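Im Undham wird wieder geflickt

Ich gebe zu, ich bin eigentlich nur wegen des Kaffees reingegangen. Der Undham, unser alter Nachbarschaftsladen an der Ecke zur Gerbergasse, hatte den halben Winter zu, und als ich neulich vorbeikam, stand die Tür offen und es roch bis auf die Straße nach frisch Gebrühtem. Drinnen saßen lauter Leute mit Stopfnadeln und haben Socken, Pullover und sogar eine Pferdedecke geflickt. Seit Anfang Juni gibt es dort nämlich ein Flickcafé, jede Woche am Nachmittag ab 15 Uhr, und ich wohne 200 Meter entfernt und hatte keine Ahnung!

Angestoßen hat das Ganze Hema Kurian, die viele hier noch aus der Änderungsschneiderei Harries kennen. Die hat ja im letzten Jahr zugemacht (ich trauere immer noch, meine Wintermäntel auch), und seitdem musste man für jeden Reißverschluss mit dem Bus in die Stadt fahren. Hema hat von Harries zwei Nähmaschinen übernommen und einen ganzen Schrank voll Garn, der jetzt im Undham hinten links steht, gleich neben dem Durchgang zur Küche. Wer eine bestimmte Farbe sucht, muss ein bisschen kramen. Ich habe für mein Tannengrün ziemlich lange gebraucht und am Ende ein Flaschengrün genommen, sieht kein Mensch.

Das Prinzip ist schnell erklärt: Man bringt etwas Kaputtes mit, setzt sich dazu und macht es selbst wieder heil, mit Hilfe. Abgeben und später abholen geht ausdrücklich nicht. „Ich will ja keine zweite Schneiderei aufmachen“, hat Hema mir erklärt, während sie mir zum dritten Mal zeigte, wie man einen Faden ohne Knoten vernäht. Sie hat eine Engelsgeduld. Ich habe in der Schule mal einen Topflappen gehäkelt, der hinterher dreieckig war, und mehr Vorbildung bringe ich nicht mit.
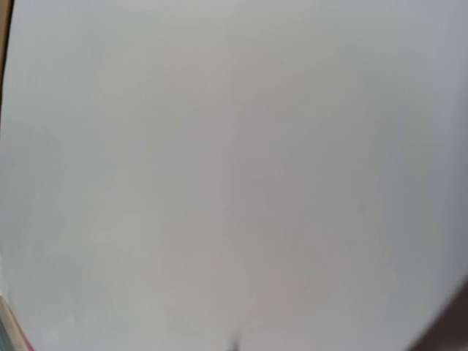

Mein Pullover hatte zwei Löcher am Ellbogen, Mottenfraß vermutlich, und ich wollte ihn schon wegwerfen. Jetzt hat er zwei leicht beulige Flicken in Flaschengrün und ich trage ihn öfter als vorher. Am Tisch nebenan ging es deutlich professioneller zu, da wurde eine Jeans mit so einem japanisch angehauchten Stickmuster unterlegt, lauter kleine Kreuze in Weiß. Wunderschön! Ich habe mir sofort vorgenommen, das auch zu lernen, und der Besitzer der Jeans hat mir prompt ein Buch dazu versprochen. Mal sehen.

Kosten tut der Nachmittag nichts, es steht aber ein Glas für Spenden auf der Theke. Garn und Stopfwolle sind frei, Knöpfe ebenfalls, nur wer einen neuen Reißverschluss braucht, sollte ihn selbst mitbringen oder vorher Bescheid sagen. Bezahlt wird die Miete für den Raum bis zum Herbst vom Stadtteilverein Cuvus, der auch schon den Büchertausch im Park organisiert. Wie es danach weitergeht, ist offen. Hema ist da ganz entspannt, ich ehrlich gesagt weniger — ich habe mich schon daran gewöhnt.

17 Plätze gibt es an den Tischen, und bei meinem zweiten Besuch waren alle belegt. Ein paar Leute haben dann auf der Fensterbank gesessen, bei gutem Licht, das war fast der bessere Platz. Wer sicher an eine der Maschinen will, kommt am besten gleich zu Beginn. Später wird es da eng, vor allem wenn jemand Vorhänge kürzt. Von Hand stopfen geht dagegen immer irgendwo. Kinder dürfen gern mit, für sie liegt eine Kiste mit Stoffresten bereit, aus denen beim letzten Mal eine sehr lange Schlange mit sehr vielen Augen geworden ist.

Im Juli soll es außerdem einen Abend nur für Lederzeug geben, also Taschenriemen, Gürtel und solche Sachen. Den übernimmt die Sattlerei Erix aus dem Nachbarort, und dafür muss man sich anmelden, denn mehr als 20 Leute passen beim besten Willen nicht in den Raum. Die Liste hängt im Undham neben der Tür. Beim letzten Mal war noch Platz, mein Name steht ziemlich weit oben, wegen einer Umhängetasche, deren Riemen ich seit Jahren mit einer Sicherheitsnadel zusammenhalte.

Und der Kaffee? Stark, aus der großen Kanne, dazu meistens Kuchen vom Blech. Beim letzten Mal gab es Rhabarber mit Streuseln. Schluss ist um 18 Uhr, dann wird gefegt, und wer noch eine Nadel in der Hand hat, steckt sie bitte zurück ins Kissen.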